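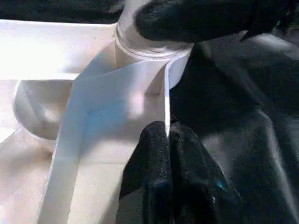 Grímur Kirkegaard: The Jeltow guideline sets a pad force limit of 30 N on molded parts. Does that apply to the edge grip too?

morais_cell: Yes. Both arms, any edge.

diline16: Disagree. The limit was written for flat faces. Edges should have their own value.
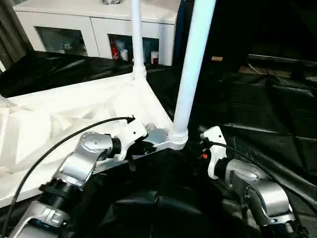

Two-arm grip on the edge of the white plastic table frame.

Dagný Oddsson: Section 16 says "all contact surfaces." Log the force every 300 ms and inspect the pads after 500 cycles.

diline16: I'd still ask for a separate line in the next revision.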